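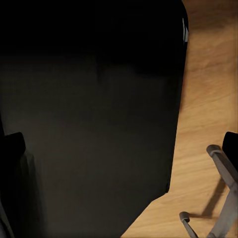 Progress report to the Eberhard fund, March 16, 2020
Project: Tunlow indoor navigation, simulation phase
Prepared by Regula Kofler

The short version: we are behind by a few weeks, the robot is fine, and one simulated office has taken a beating.

In the last report I wrote that the collision stop was "essentially finished." I would like that sentence back. During the Kiltness test series, the stop failed to trigger in 70 of 423 runs. The robot drove on at walking pace with every sign of confidence, and the log recorded each run as a success.

Konrad Sutter found the cause after about 40 hours of reading logs. The depth filter throws out readings it considers unreliable, and it has a low opinion of anything dark and shiny. Black upholstery over a pale wood floor was the worst case. With the readings gone, the planner treated the gap as open floor and aimed for it. A second fault hid the first: the contact counter was reset before it was written to the log, so it always said zero. We had been rather pleased with that zero.

What we have changed:
Missing depth now counts as an obstacle until shown otherwise.
The counter is written first and reset afterward.
Gion Hämmerli reviews every "success" that ends within arm's reach of furniture.

With the fixes in, we repeated the 70 failed runs. The stop triggered in all but 4. Those involve thin metal chair legs and are still open — Nadja Zaugg has them. The new rule also makes the robot very shy, and it sometimes refuses to leave its starting corner. We prefer this to the earlier attitude, but it needs tuning.

No hardware was involved. The trial at Karari stays on hold until the open cases are closed, and Rupert Bachmann has agreed to move it to September. We are not asking for more money, only for the later date.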